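Laundry Room Tips: Getting Your Money's Worth from a Hired Folding Robot

Filed under: Laundry, Gadgets, Things We Swore We Would Not Pay For

Regular readers will know my position on folding, which is that I am against it. So when Bredgate began offering its two-armed folding bench on a monthly hire around here, I put my name down before I had read the terms. Having now read the terms, and lived with the thing in the spare room since December, I have some tips for anyone thinking of doing the same.

Measure the room first, and then measure it again with the door open. The bench is wide, padded and covered in grey fabric, and it does not care for corners. You will want space on both sides for the arms to swing. We lost a bookcase and what my household insists on calling the exercise area.

Keep the cover clean. Lint is the enemy. A stiff clothes brush before each session does the job, and a damp cloth once a fortnight. Do not use fabric spray on it, however nice the smell, or you'll have a slippery bench and a T-shirt that slides off to the floor with great dignity.

Dry means dry. The leaflet says this in bold and I ignored it in bold. A collar that is even slightly damp clings to the cover, the fingers pinch at it two or three times, and then the arms stop and wait for you to come and be ashamed. Ten more minutes on the line would have saved me the walk.

Sportswear deserves a section of its own. Basketball singlets are slippery, the armholes are enormous and the big printed numbers are stiffer than the cloth around them. Lay the singlet flat, smooth the straps out, and keep the shorts off to one side until their turn comes.
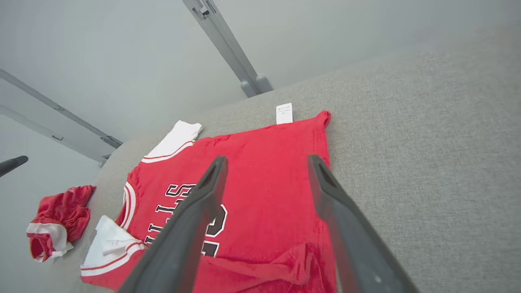 Wash anything with printing inside out in cold water, and turn it right way round before it goes near the bench. The robot will happily fold an inside-out singlet and present it to you as finished work. It has no opinion on the matter. Teenagers are much the same, but they cost more to feed.

Care labels can be a nuisance too. If one is standing up stiffly from a hem, press it under with your thumb. I had one school shirt go round four times with the label leading the way like a little flag.

Feed it one piece at a time. There is a setting for working from a heap, and you are welcome to it. I found that by the time the arms had sorted out a sleeve from a trouser leg I could have folded the lot, moaned about it and made a cup of tea. Single garments go through at a fair clip. Towels are its best event. Fitted sheets are listed as "supported", a word doing a great deal of lifting.

Clear finished folds as you go. The pile should be well out of the way before the next garment goes down, or an elbow will find it. I keep a basket on a stool within reach and have trained myself, if not anyone else, to use it.
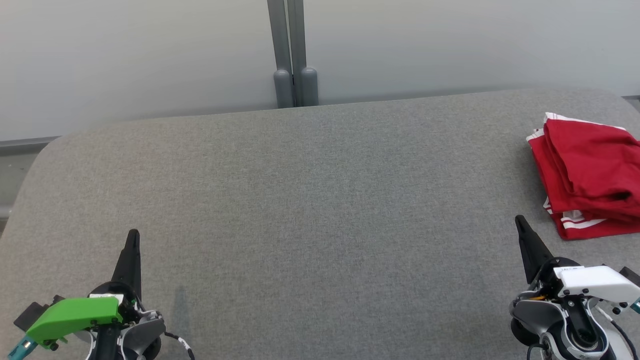 Now for the money. Hire is $70 a month with delivery included, and there is a $500 bond that comes back to you if the bench does. You get 14 days to change your mind. Use all of them, and use them on your worst washing. Anybody's robot can fold a tea towel.

I also looked at the Petridis service, where they collect your basket and bring it back folded. It's less bother and you keep your spare room, though you do have to let strangers see your socks. The Surnness kit is the cheapest way in, provided you enjoy assembling things from a booklet. I do not, and the booklet ran longer than my last novel.

A few odds and ends:

Run it in daylight hours. The arms aren't loud, but they have a sort of thoughtful whirr that carries through a wall at 11 p.m.

Empty every pocket. Tissues, obviously. Also gravel, in our house.

Do up zips and the top button of any shirt. Leave the rest undone.

Keep the cat out. Ours regards the padded top as a bed that was delivered late.

Would I hire it again? For a household with sport three nights a week, yes, with some grumbling. For 2 people and a modest supply of T-shirts, put the money towards better hangers. Next month I'll be testing the Dramimlow drying rack, which folds flat against the wall and so far has only fallen on me once.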